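Grendon School Incident Log – data card

Version 2, released Tuesday, February 27, 2024

Summary
The set holds 992 short records of conduct incidents at school sports fixtures, taken from district notices and local press reports. Each record gives the type of incident, the kind of venue, the rule cited and the outcome, where one was published. Pupils' names were removed before coding. 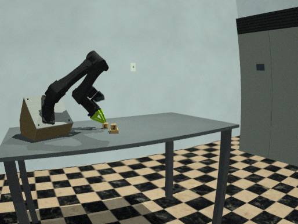

A reader at Praven wrote that "outcome" should be split, as a suspension from the team and a suspension from school are separate penalties under most codes. The field is now outcome_team and outcome_school.

Sources
Press reports supply 353 of the records. The rest come from board minutes and notices collected by Akia. Where two sources disagree on the date, the earlier one is kept – the other goes in the notes field.
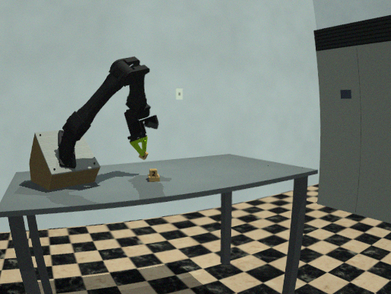

Duplicates were matched on venue, date and rule cited, then checked by hand. Records with no rule cited carry the code NR.

Format
One CSV file, UTF-8, comma separated. Empty cells mean the source was silent. The notes field is capped at 3000 characters. 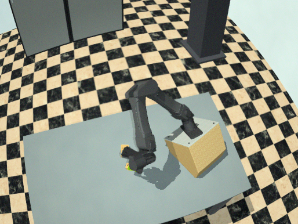 2 min read

Known limits
Alcohol cases are over-represented, as they reach the press more often than minor ones. Appeals decided after December are missing. The Plattner venue codes are used throughout and do not separate home from neutral grounds.
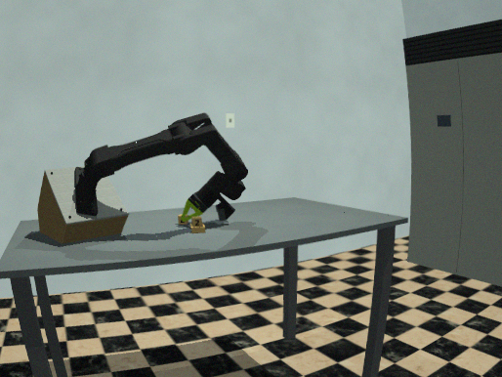

Can the log be used to compare districts?
Only with care. Districts publish under different rules, and a low count may mean few notices.

Licence
Free for research use with credit. Send corrections with the record number and a source.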